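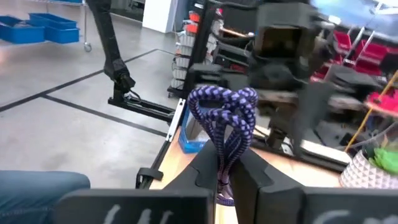
Yesenia Ventura welcomed everyone to the craft circle's planning meeting on 23 February 2003 and thanked Soudabeh for the lemon slice, which went very quickly indeed. Talk turned to the harvest wreaths for June, and whether to tie them with raffia again or try something with a bit more colour. Brisa Tovar was taken with the lavender and dark navy of the braided bungee cord, and wondered if we could find ribbon in that same checkered sort of pattern. Agreed that she will ask at Grekatano and bring back swatches.

Home | Meetings | Patterns | Members | Contact

Yatziri Camacho gave the money report. We have $100 put by for paint and brushes, and the stall fee of $60 is paid, so we can all breathe out on that one.

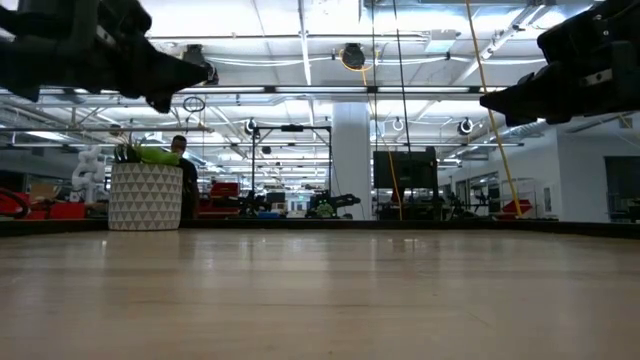 She would still like receipts handed in on the night, please, even the little ones, as she spent a long evening in January matching them up. Moved Montserrat Zepeda, seconded Soudabeh Abbasi, that the report be accepted. Carried.

Search this site Go

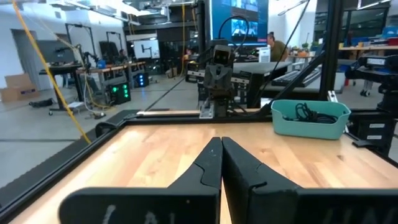
Montserrat then spoke about painting the centrepiece boxes, and we had a lovely long natter over whether to whitewash them or leave them bare. Several of us favour the warm blond of the butcher-block tabletop, with its grain left to show, and a black trim to match the rail along its edges. Montserrat will do one sample box each way and we'll choose next time. Soudabeh to buy 6 small tins of black, no more until we've seen the samples.

Brisa offered to bring the scones.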